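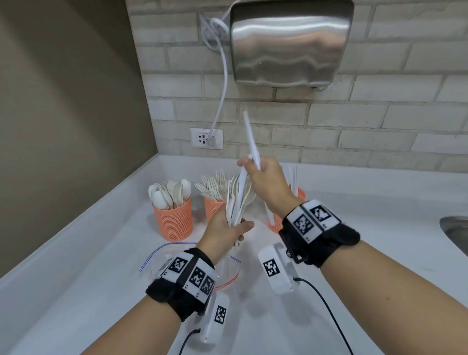
Sorting spoons, forks and straws at the counter during the Handiria open day. The wrist straps carry square markers used for tracking.

Visitors to the Handiria workshop got a close look in July at one of the slower parts of teaching a robot to use its hands: a person doing the job first, over and over, with tracking gear strapped to both wrists.

The company opened its doors from 9 in the morning for tours and short demonstrations. Groups moved between 3 stations, and the one that drew the longest line was also the plainest. It had a white counter, a sink, a few orange mesh-patterned holders and a supply of disposable cutlery and drinking straws. A worker wearing the wrist straps handled the pieces by hand and sorted them by type, with spoons, forks and straws each going to a separate holder.

Imani Gallagher, who runs the recording sessions at Handiria, told visitors that the markers on the straps let the company's software work out where each wrist is and which way it is turned. Video of the hands is stored along with that information, and the two are used together to train the control software for a two-armed robot.

"People expect us to start with the robot," Gallagher said. "Most of our week is this. Somebody stands at a counter and puts forks away."

Cutlery was picked for the program because it is light, thin and hard to hold in bulk, she said. A person can keep a bunch of spoons and forks in one fist and pull out a single piece with the other hand without giving it much thought. A robot has to find the piece, get a grip on it and free it from the rest, and straws are harder again because they roll and bend.

Each session at the open day ran for 9 minutes, followed by a break. Gallagher said a normal working day is built the same way, and that people doing the recording are asked to work at the speed they would use at home.

Visitors were invited to try on a spare set of straps, and 34 of them did. Their attempts were shown on a monitor as a pair of moving outlines but were not saved. Several people asked whether left-handed workers cause problems for the system. Gallagher said they are welcome, and that the company would like to sign up more of them.

The second station showed what the recordings are for. A robot at a similar counter was given mixed pieces and told to fill the holders. It placed most of the spoons without trouble, dropped a fork on the floor in front of the noon group and needed to be restarted once in the afternoon after picking up two straws together. Staff ran it again each time a new group came in.

At the third station, employees of Fastport, a catering supplier that is paying for part of the work, talked about where the machine might end up. The firm packs cutlery sets for cafeterias and outdoor events and has trouble filling evening shifts. Fastport plans a trial at its own packing room next year, though no contract for the robots has been signed.

One visitor wanted to know what would happen to the people who pack the sets now. The Fastport staff said the trial would cover the evening shift only and that day crews would not change while it runs.

Handiria has set a target of 50 different kitchen and counter tasks for the recording program. Loading a dish rack and folding dish towels are next - both were on a list taped up by the door, where visitors could add their own suggestions. Opening a jar had been written in more than once.

The company plans to hold another open day when the current set of tasks is finished. Groups that want to visit before then can ask at the front office.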